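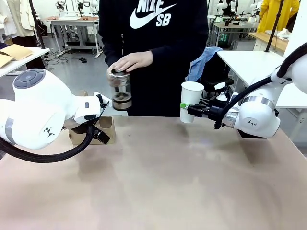
Bikard 大台面工作桌

品牌：Zatillow
系列：Bikard
用途：打包、拆箱、整理、手工、咖啡角
状态：有货，可配送，也可到 Cletuvbridge 门店自提

先说结论：这张桌子真的好用！我们店里上架的桌子不少，Bikard 是少数几张自己人也掏钱买回家的。它看上去很朴素，一块大台面，几条腿，没有抽屉也没有花边，可是你把东西往上一摊就明白了，地方够大，干活的时候心里特别踏实。

台面

长1613毫米，一头放打开的纸箱，一头放等着装进去的东西，中间还留得出两只手活动的位置。以前用小桌子打包的朋友应该都懂那种感觉：箱子一上桌，剪刀就得放到椅子上，胶带滚到地上，填充纸抱在怀里……换成 Bikard 以后，这些东西可以一起待在桌面上，谁也不挤谁。

表面做的是哑光。我们很喜欢这个处理，顶灯开着也不晃眼，低头看标签、看说明书上的小字，眼睛舒服很多。手掌放上去是平滑的，纸箱在上面推来推去很顺，不用每次都抬起来。颜色是偏暖的浅色调，放在不同的灯下，看起来深浅会有些差别，强光下淡一点，普通室内光下浓一点，下单前可以先到门店看看实物，或者写信来要一小块色样，我们免费寄。

很多客人问会不会显脏。浅色台面上有纸屑和灰当然看得见，我们倒觉得这是好事，看得见才会顺手擦嘛。一块拧干的软布，抹一遍就行，不需要专门的清洁剂。

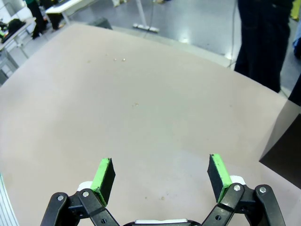 Bikard 台面近看：哑光表面，远处是反光的灰色地面。

桌腿和高度

桌腿有7档高度，坐着用、站着用都可以调到合适的位置。设计这一版的 Arvo Kuusisto 个子很高，上一版的桌子他自己站着打包时总要弯腰，所以最高的那一档加得很大方。个子小的人也别担心，最低一档坐普通餐椅刚刚好。

调高度要用随桌附送的内六角扳手，一条腿一条腿地来，两个人配合会快很多。调完以后把脚垫转一转，地面稍微有点不平也能找平。脚垫是软的，在瓷砖、地坪漆这类光滑的地面上不会乱跑，搬动的时候请抬起来，别拖。

整桌承重113公斤，指的是重量均匀分布的时候。请不要坐上去，也不要把所有重物都堆在一个角上。

适合哪些人

开小网店的。这是我们卖得最多的一类客人。杯子、罐子、小摆件，一件件检查，包好，装箱，贴单，全部在一张桌上完成。玻璃的东西尤其适合，台面够深，放在靠里的位置，不容易被胳膊肘扫下去。

爱喝咖啡的。我们自己就有一张放在后间做咖啡角，手冲壶、磨豆机、小号法压壶全摆上去还绰绰有余。新器具买回来也在这张桌上拆，盖子拧下来看看，压杆试一试顺不顺，零件铺开一件件对，很享受的一段时间！刚冲好的热壶请垫一块杯垫再放，台面怕长时间的高温。

做手工的、画图的、裁布的。整卷的纸可以拉开，布料可以平铺，不用接着地板用。裁切时请务必垫切割垫，刀痕是补不回来的。

带孩子的家庭。周末全家围着拼图，拼到一半留在那里，旁边照样吃得下一顿早饭。

如果你的房间很小，那我们会劝你先量一量再说。桌子四周最好都留出走路的地方，尤其是打算站在长边后面干活的人，背后太窄会很难受。可以先用胶带在地上贴出桌子的大小，住两天试试，觉得碍脚就换我们的小号边桌。

安装

桌面是整块的，已经完成好表面处理，到手只需要装腿。近13分钟能装完，这是 Matěj Vlček 在门店里装样品桌的速度，他装得多，第一次装的人可以给自己多留些时间，泡杯茶慢慢来。

1. 把外箱里的泡沫垫铺在地上，桌面朝下放好。
2. 对准预留的孔位，先用手把螺丝拧进去，都不要拧死。
3. 四条腿都站直以后，再用扳手对角上紧。
4. 两个人一起翻过来，转脚垫找平。

用过一阵子以后，请再检查一遍螺丝。经常调高度的话，检查得勤快一点。

包装箱里有什么

整块台面
可调桌腿一套
螺丝和垫片一包，里面有备用件
内六角扳手
软脚垫
纸质说明书

可以加购的配件

Šindelář 桌边挂杆：夹在长边上，挂胶带、剪刀和卷纸都行，不用打孔。我们觉得打包用的人都该配一根，桌面立刻清爽许多。
Šindelář 桌下线槽：标签打印机和台灯的电线收进去，脚下不绊。
厚毛毡垫：铺在放玻璃器皿的那一块，放下去声音很轻，心也跟着轻。

日常保养

平时用软布擦。胶带粘住了不要用刀片刮，拿吹风机开低温吹一吹，从一角慢慢揭。记号笔画上去了，趁早用橡皮擦试试，多半能去掉。咖啡洒了尽快擦干。不要用钢丝球，也不要用研磨类的清洁膏，哑光面会被磨亮，一块亮一块暗就不好看了。

客人常问

可以拼两张吗？
可以。长边短边都能对拼，把高度调到同一档，再用脚垫微调，接缝会很平。

能放在阳台吗？
封闭阳台可以，请避开长时间的直晒。露天不行。

桌面可以单买吗？
可以，有些客人自己有桌架。来信请写明桌架的尺寸，我们帮你看看孔位是否合适。

颜色不喜欢能退吗？
没有安装过的都可以退，请保留外箱。运费的算法写在配送页上。

配送

台面比较大，请提前确认电梯和楼道转角能过。送货员会送到门口，需要搬进屋的请在备注里写清楚楼层。收货时请当面打开外箱看一眼四个角，有磕碰就直接拍照发给我们，换新的，不用多解释。

到 Cletuvbridge 门店自提的，请开一辆后座能放倒的车来，我们帮忙装车。店里也有样品桌，随便摸，随便趴上去试，带着自己的箱子和瓶瓶罐罐来比划也特别欢迎！

页面更新：2019年7月30日，星期二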